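About Greltunska

Greltunska is a small testing and measurement company in Turham. We work out why parts wear, rattle, leak or crack, and we love doing it! Most of our customers make pumps, valves and fans, and they usually come to us with a part in a box and a question nobody in the building can settle.

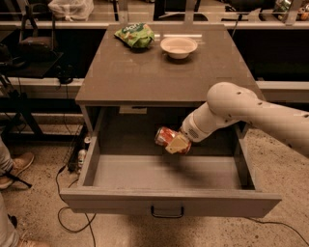 Malte Vogler

I started the company with two friends from Egilsson, so there were 3 of us and one borrowed vibration table (noisy, but we were fond of it). We are 13 now, with our own fatigue rigs, a flow bench and a climate chamber called Koma that runs most nights.

Every job gets a written test plan before we switch anything on, and you're welcome to come and watch – plenty of people do, and they ask very good questions. Last May we finished report number 561, on a fan bearing that had us all guessing for weeks.

Find us at Unit 3, Turham. Ring the bell twice, the rigs are loud.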